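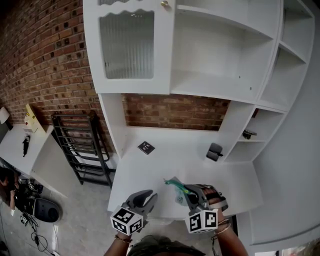
Senior Analyst, Corporate Development (Automotive)

Florner Components is hiring a senior analyst for its corporate development group. The position is full time and reports to Oksana Zakharchenko, Director of Corporate Development.

Florner makes seat frames, door hinges and latch assemblies for passenger cars and light trucks. We have 1,862 employees at 10 plants. Last July we bought Jesero, a maker of electric parking brake parts, and the work of combining the two businesses is still under way. We are also reviewing the future of our Brustach aftermarket line, which could stay in the group, take on a partner or be sold.

What you will do

Build and maintain valuation models for possible purchases, sales and joint ventures.
Prepare the monthly report on the Jesero integration, including supplier contracts, tooling transfers and headcount.
Work with plant controllers to separate Brustach's costs from shared overhead. Much of this has never been done at the part-number level, and it will take up most of your first six months.
Track announcements by vehicle makers and other suppliers and write short notes for the management team.
Help outside counsel and auditors get the documents they need during due diligence.
Draft slides and background papers for board meetings, which are held five times a year.

What we are looking for

At least four years in corporate development, investment banking, transaction services or plant finance. Experience with auto suppliers is preferred. People from other kinds of manufacturing are welcome to apply.
A bachelor's degree in finance, accounting, economics or engineering.
Strong spreadsheet skills. You should be able to build a three-statement model from a blank file.
Clear writing. We ask for a writing sample at the second stage.
Willingness to travel roughly 80 nights in the first year, mostly to plants, and less after that.

You do not need an MBA or a CPA. Polish or Ukrainian is useful for two of our plants but is not required.

Pay and benefits

Salary depends on experience and will be discussed in the first call. There is an annual bonus tied half to company results and half to your own goals. Health, dental and vision coverage starts on the first day of work. Vacation is four weeks, plus the plant shutdown week in July. Relocation costs are covered up to a fixed limit.

Up to two days a week can be worked from home, except during the monthly close.

How to apply

Send a resume and a cover letter of no more than one page to Yaryna Holovko in Human Resources through the careers page. Use reference number 182. Tell us about one transaction or cost study you worked on and what your own part in it was. Leave out anything confidential.

The first interview is a 30-minute phone call with Yaryna. The second is a modeling exercise and a meeting with Oksana and Roman Pawlak, who runs finance for the hinge and latch plants. Final candidates visit one plant and meet Stepan Nechyporuk, Chief Financial Officer.

Applications are read as they come in. The posting will be taken down when the job is filled.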